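From: Teguh Lau
To: masonry-drawing list
Date: 2023-04-21
Subject: Re: running bond at inside corners

Rohani Latuheru wrote:
> Our Ornley drawings show half bond on both walls, but the courses
> don't line up where they meet. Do I cut at the corner or shift
> the whole wall? The spec only says "match coursing."

Shift the wall. Set out both walls from the corner and let the cut bricks fall at the openings. At Iltholm we started from the door jamb and ended up with slivers in every second course. Fixing that on paper took two days; on site it would have been worse.

Check bed heights first. If the two slabs differ in level, no amount of shifting will align the courses. 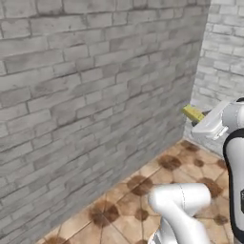
Inside corner, gray brick, running bond on the left wall.

On your other point, the spec wording is too loose. I would replace "match coursing" with:

1. Bed joints to be continuous through internal corners.
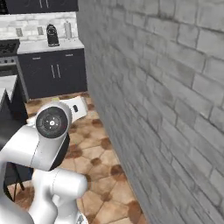 2. No cut brick shorter than a half within four courses of a lintel.

3. Perpends to be plumb on alternate courses over the full height.

Danang Liew has the Trumska version of this clause, with 5 mm as the tolerance in item 3. I can't say whether that suits your bricks. Send me sheet 24 if you want the setting out checked.

Teguh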